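Shared Snack Table: Sorting and Rotation of Packaged Items
Community Help > Common Rooms and Kitchens
Posted in March

Heikki Räsänen
Our residents' association at Hustby maintains a snack table in the common room, open daily until 19:00. All items are individually wrapped. At present everything is placed in one large bowl, and older items remain at the bottom. I would be grateful for guidance on how often the contents should be sorted, and whether chocolate may be kept together with biscuits and bars.

Farau
The procedure at our building may be of use. The bowl is emptied onto the table every two weeks, and the task takes no more than 30 minutes. Items are grouped by date, and the oldest are returned last so that they lie on top.

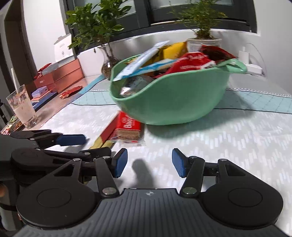
Overfilling is the most frequent cause of the difficulty you describe. Residents take what is visible, and the lower layers are not reached. A mint-green plastic bowl with two curved handles is easy to carry to the sorting table, but once red wrappers are spilling over the rim and a long bar is standing up at the side, the bowl should be considered full. Flat biscuit packages are better laid beside it on the cloth. We also recommend a written list of dates -- a single sheet is sufficient.

Yazdani
I agree with the above, with one reservation concerning chocolate. Foil-wrapped pieces dent easily under heavier packets and should be set aside first, before the larger bags are moved. They may share a table with biscuits, provided that the wrapping is intact and the table is away from the radiator. Seasonal items are best kept in a separate dish, where they are noticed in time.

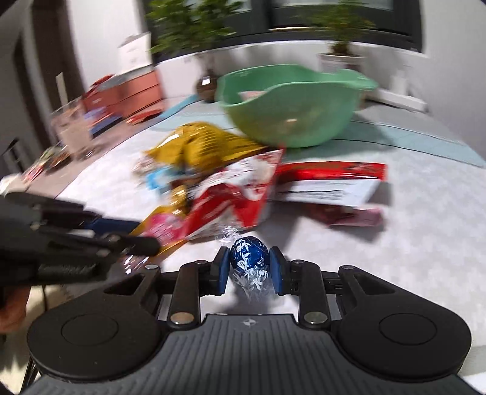
Chocolate egg in dark blue foil, with snack packages on the table behind.

Oltberg
We just put everything out and it gets eaten. Check the dates on the bars, though.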